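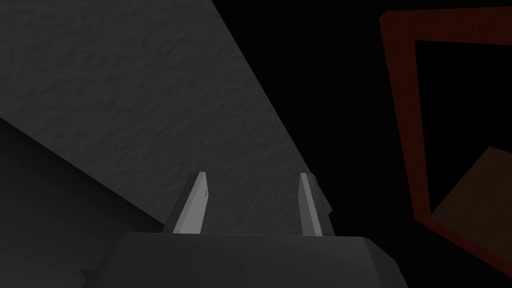

Two fingers pointing upward, with a wide gap between them.

Skunberg Hall kitchen — opening-up checklist, with comments
Checked by Alby Hinds, 26 July 2020

Back door and step: OK. The step was swept and the door swings all the way open, as it should.

Fire blanket: OK. Hanging by the stove where everyone can reach it, bless whoever moved it.

Fridge: needs attention. The door seal has come away at the bottom corner. I pressed it back in, but please give it a good firm push when you close up — it does like to creep open.

First aid box: needs attention. Only 2 bandages left, and the burn cream runs out in November.

Extension cords: OK, apart from the long one, which I've taken home to look at properly.

Storage shelves: OK. Heavy pots on the bottom, please, and up to 5 trays in a stack.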